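Wondurero Heated Curling Brush: Getting Started
Section 3: Your First Styling Session

Welcome back! If you've worked through Section 2, your Wondurero brush is out of its box, the travel lock is off, and you've picked a heat-safe spot for it near an outlet. Now comes the fun part. Please set aside a good 30 minutes for your first go, even if your hair is short, and don't plan it for the morning of a wedding (we've had those calls, and we feel for everyone involved).

Before you plug in

1. Wash your hair as you usually would and let it dry all the way. A towel and a little patience are fine, and so is a blow dryer on low.
2. Comb out every tangle, starting at the ends and working up toward the roots.
3. Put in a small amount of heat protectant, one that's made for dry hair, and wait until it no longer feels damp to the touch.
4. Divide your hair into 4 sections, two in front and two behind, and clip up the ones you aren't using yet.

CAUTION: Never use the brush on wet hair, and never use it in or near a bath, shower or full sink. Unplug it if you leave the room, even for a minute.

Finding a place to work

You'll want a mirror at eye level, elbow room on both sides, and light that falls on your face from the front, so you can see what the ends are doing. A shelf at about shoulder height is lovely for clips and combs, but please don't rest the hot brush there. It belongs on the silicone mat that came with it.

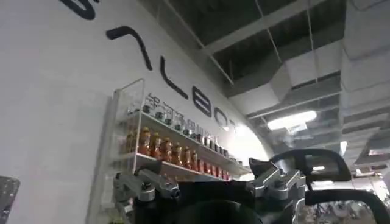 Clear acrylic wall unit with white shelves, under black lettering.

If your bathroom is tiny, a bedroom dresser works every bit as well. Just keep the cord where you won't catch it with your foot!

Styling

5. Plug in the brush and hold the power button until the light blinks. Choose Low for fine or colored hair, Medium for most everyone else, and High only for thick, coarse hair.
6. Wait for the light to hold steady.
7. Take a piece of hair no wider than the barrel, slide the brush to the ends, and roll upward. Stop well short of your scalp.
8. Hold for a slow count to five, then unroll gently. Don't tug. If it feels stuck, roll back the way you came.
9. Let each curl cool in your palm before you move on, and leave the combing for the very end.

NOTE: The brush turns itself off after 70 minutes. To start again, hold the power button as in step 5.

A word about bangs: go lighter than you think you need to. Sarahí Cuautle, who tests our brushes at Jibrin, does hers last, on Low, with one quick turn away from the face.

When you're done, switch off, unplug, and leave the brush on its mat until it is completely cool. Cleaning the bristles is covered in Section 4.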